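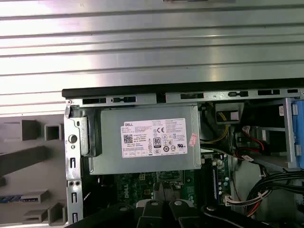 Figure 3. Open Dell desktop tower on its side, with the side panel removed.

Research > Materials Laboratory > Reports > Section 4

4. Student placements and the thin film work

4.1 Arrangement of the placements

The Tasdale laboratory received eight secondary school students in August for a short placement in materials science. Each student was assigned to one of three topics: growth of zinc oxide films from solution, measurement of film thickness, and handling of measurement records. Supervision was shared between the technical staff and two doctoral candidates. The students followed the same safety course as new employees and worked only with solutions prepared by the staff.

4.2 Film growth

Films were grown on glass slides by spin coating at 2,000 revolutions per minute. After each coat the slide was dried on a hot plate, and the cycle was repeated until the target thickness of 200 nanometers was reached. Slides with visible streaks were set aside and recorded as rejected. The students were asked to write down the cause they thought most likely before discussing it with their supervisor. Dust on the glass was the cause named most often, followed by uneven wetting near the corners.

Thickness was measured at the center of each slide and at two points near the edge. The edge values were less consistent than those at the center. The procedure of Bjarnason was used to correct for the slope of the slide holder, and the corrected values are the ones reported in Section 5.

4.3 Records

All readings were entered by hand in a bound notebook and then copied into the laboratory database on a desktop computer. The two versions were compared at the end of the placement. Most differences were misplaced decimal points, and the notebook was taken as correct where the two did not agree. The Cleditz template was used for the final reports, with a shorter methods section suited to the age group.

4.4 Limits

The number of students was small, and the topics were not assigned at random. The results should therefore be read as a description of one placement period. A comparison with the Lukach program, which accepts university students only, was not attempted.

Contact the laboratory office | © Tasdale Materials Laboratory | Last updated 2020-08-13 | Back to top

Comments

Ankit Shukla: Were the rejected slides included in the thickness averages? I could not find this in Section 5.

filmgrower: We see the same trouble at the corners with square glass. Round pieces helped a little.

M.T.: Is the notebook layout available to other schools?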